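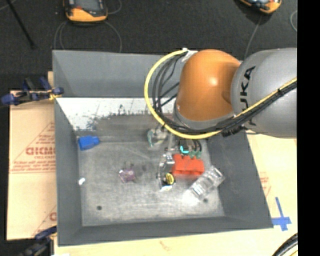 Mixed goods in a gray tote with sloping sides, viewed from above.

Allumia Introduces Sloped-Wall Tote for Mixed Small Goods

FLURNTHORPE, November – Allumia has added a sloped-wall tote, designated Series 907, to its line of storage bins for order picking. The tote is intended for mixed small goods stored without dividers, including clear containers, foil and film packs, and molded plastic items. Deliveries to distributors begin this month.

The Series 907 is rectangular at the rim and narrows toward a flat floor. All four walls slope inward. Items that would rest against a vertical wall in a standard bin tend to settle toward the floor area, where they can be gripped from above. The corners between walls and floor carry a wide radius, so flat packs do not wedge at the edge.

The tote is supplied in gray only. Allumia tested several finishes before release and selected a plain gray with no printed grid or floor marking. Transparent packaging remains the most difficult category to locate in a bin of mixed stock, both by eye and by imaging equipment, and floor markings showing through clear plastic were found to slow identification. Glare from overhead lighting is reduced by the finish – it is not eliminated, and the company recommends diffuse lighting above picking stations.

"Most returns to the packing bench come from two causes, a clear item missed or a soft pack picked at the wrong point," said Ama Essien, product manager for storage at Allumia. "Wall angle affects both. We changed it 9 times before we froze the drawing."

Trials were carried out at the Umali distribution center over three months. The test assortment consisted of 422 stock items, among them rigid boxes, ribbed containers, reflective bags and small translucent parts. Items were placed in random order and left unsorted between picks. Eliécer Escobar, who supervised the trials for Umali, said the totes were filled to no more than half depth, and that this limit has been carried over into the operating guide.

"Overfilling cancels the benefit of the slope," Escobar said. "Half depth is the figure to work to."

Empty totes nest for return transport. When full, they must be placed on shelving or on a stacking frame, as the sloped walls do not carry a second tote. The frame is manufactured by Ekach and sold separately. Replacement label holders fit the short side and are compatible with those of the earlier vertical-wall series, which stays in production.

The operating guide, load table and cleaning instructions are available from Allumia distributors on request.

Press contact: Senyo Mahama, Allumia, Flurnthorpe
Technical inquiries: Şengül Gündoğdu, Storage Products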